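Report season, again

September had barely got its coat off before the email arrived. We are moving to a new system for writing reports. It is called Vimix, and it replaces Drulen, which I had finally learned to use, mostly by pressing things and apologising.

I teach maths to 60 children across 2 year groups, and each of them is owed a comment of no more than 300 characters. Have you tried to sum up a twelve-year-old in that? I spent half an hour on one boy and got as far as "cheerful".
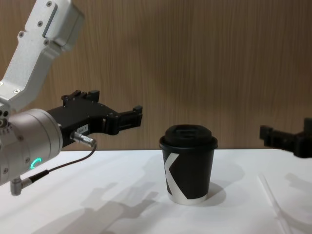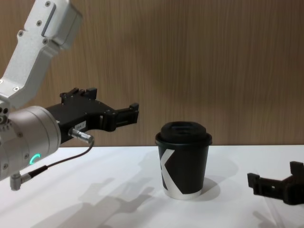
Filed under: Staffroom grumbles

Vimix does offer a bank of ready-made phrases. I picked three at random and produced a child who is "a pleasure to teach", "should contribute more" and "would benefit from contributing less". His parents would be within their rights to ask which.

The training took place in the Platden room after school, with the good biscuits, so I knew it would be bad. We were shown how to save a draft. We were then shown how to find the draft, a longer session altogether.

I have now written over half of mine. The rest will be done at the kitchen table with a pot of tea and the radio on low, and I've promised myself I won't use the word "potential" until I reach the second class.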